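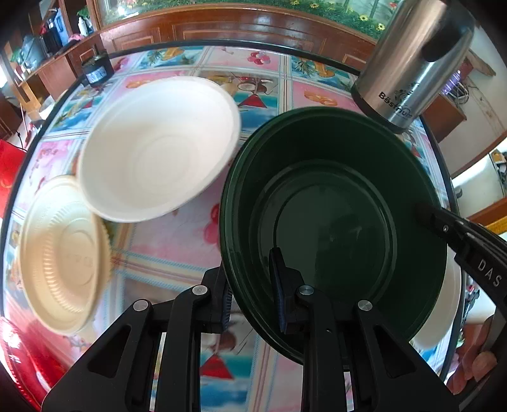 A two-fingered gripper closed on the near rim of a green plastic bowl, with other bowls on the table

Jutari is a table-clearing and dish-sorting system used by Wynne, a residential care provider in Londstead. It consists of a fixed arm with a two-fingered gripper, used in the washing-up rooms, and a hand-held version of the same gripper, with which staff show the system how different items should be picked up. The system is made by Flokden, an engineering firm in the same town. It came into daily use at Wynne on January 29, 2022.

Background

Wynne was set up in 2000 to run small shared homes for older people. Meals are eaten in the homes' own dining rooms, at household tables, and residents may bring their own crockery when they move in. Until Jutari was introduced, everything was scraped, sorted and stacked by kitchen assistants, who loaded the dishwashers by hand after each meal.

The sorting was regarded as the hardest part of the job to fill. Assistants stood at a low counter for long stretches, and sore wrists and shoulders were often given as the reason for moving to other duties. The mix of items also ruled out the conveyor machines used in hospitals and canteens, which are built for trays and matching plates. Wynne did not want to replace its crockery with a standard set, and residents' families had objected when the idea was raised some years earlier.

Operation

The gripper has two parallel jaws. For open items such as bowls and mugs the usual grip is on the rim, with one jaw inside the wall and the other outside. Flat plates are lifted from a slotted rest. Cutlery is not handled by the system and is still collected in a basket by hand.

The fixed arm takes items from a shallow tray, places washable ones in a dishwasher rack and puts disposable ones to the side. Glasses, lidded cups and anything chipped are left in the tray for a member of staff. The arm stops when the gate at the front of the station is opened, and has to be restarted with a button.

The hand-held gripper is used for what Flokden calls "showing". A member of staff picks up an item with it several times, from different sides and in different positions, including tipped over or leaning against something else. The recordings are sent to Flokden, which uses them to update the arm. Showing is done at ordinary tables as well as in the washing-up room, and with items of different weights and materials, among them plastic mixing bowls and paper or ribbed disposable bowls. Thin disposable bowls were a problem in the first months, when the arm tended to crush them, and the closing force was lowered as a result.

Wynne has 10 washing-up stations fitted with the fixed arm. The hand-held grippers are shared between homes and booked through the kitchen office.

Effects on staff

Wynne employs 102 people, of whom 16 were kitchen assistants when the system arrived. The company stated beforehand that no posts would be cut, and the agreement signed with staff representatives included this for the first two years. Four assistants later left for other work and two of them were replaced.

The working day changed more than the number of posts. An assistant now spends the time after a meal bringing items to the tray, dealing with what the arm has left behind, emptying racks and putting crockery away in the right rooms. Scraping is still done by hand. Part of the time saved was given over to the dining rooms, where assistants help with drinks and sit with residents who eat slowly. Some assistants welcomed this. Others had taken kitchen work to avoid direct care, and asked to keep to the washing-up room. After talks, dining-room duties were made optional for anyone employed before the change.

A new role, station lead, was created in each of the larger homes. Station leads clean the jaws and pads, check the stop button at the start of the shift and carry out most of the showing. The role carries a small extra payment. Mared Gethin, a former kitchen assistant, was the first to hold it and later wrote the short handbook used to train new staff. The handbook advises that showing should be done at a normal working pace, and that failed grips should be recorded along with good ones.

Payment for showing was disputed. At first it was treated as something to be fitted in at quiet times. Staff representatives argued that it was skilled work that improved a product sold by another company, and that it should be counted as such. Under the present arrangement, showing is entered on the rota as a separate task, is limited to one hour in a shift, and is paid at the station lead rate whoever does it.

Recordings

The recordings made during showing can include the surroundings of the table. Residents are told when a session is to take place in a shared room, and sessions are not held while people are eating. Residents' bedrooms are excluded unless the resident agrees in writing. Staff can ask for a recording to be deleted without giving a reason. Flokden may keep the remaining recordings for as long as the system is in use at Wynne.

Reception

An internal review, led by operations manager Brigitta Trummer, found that complaints of wrist pain among kitchen assistants had fallen and that breakages were unchanged. It noted that washing-up took longer than before in the smallest homes, where one person had previously cleared a single table and loaded the machine in one go. The fixed arm was withdrawn from two of these homes and moved elsewhere.

The review also recorded complaints about noise during the evening meal and about the height of the tray, which was too high for shorter members of staff. The trays were refitted on adjustable legs. A request for the arm to run unattended overnight was turned down, and a member of staff must be in or next to the room whenever it is working.

See also

Dishwasher loading
Robot gripper
Residential care
Repetitive strain injury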